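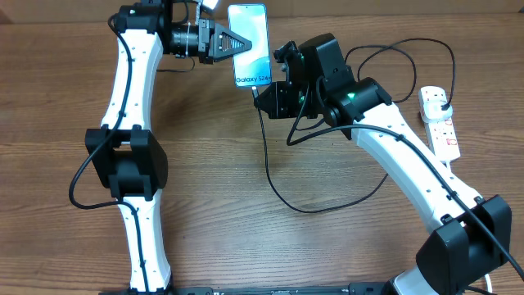 I have been putting off the spending post, so I'll do it in one go. When I started pricing a two-arm setup last July I thought the arms were the budget. They are most of it, but the rest adds up faster than I'd allowed for.

The first quote came from Prolleva and I turned it down. The arms were fine but the grippers were sold separately, and so was the cable set. Taltico came in at £1,024 for the second arm with the gripper fitted, and that's the one I went with. Delivery was another £40 and I had forgotten to put that in the spreadsheet.

Things I left out of the first plan:

A mounting rail. I wanted both arms fixed to one rail so they stay the same distance apart when I move anything.

Power. Get a strip with a switch for each socket and more sockets than you think you need.

Cables. I set aside £120 for spares and longer lengths, and I've spent nearly all of it. Measure with the arms stretched out, not folded.

Something to pass. I've been doing handovers with a phone, a Galaxy S24+ with the charging lead left in. A lead makes the job harder and I'd like to know early if that's a problem.

Reinaldo Marinho asked whether I'd buy two arms again or start with one. I'd start with one, but buy the rail for two.

Next is a proper bench. Godoy have one at £789, which is too much for me at the moment, so the wooden table stays. Ikcombe do a cheaper frame without a top and I'm waiting on the price. If anyone has used one, please leave a comment with the height.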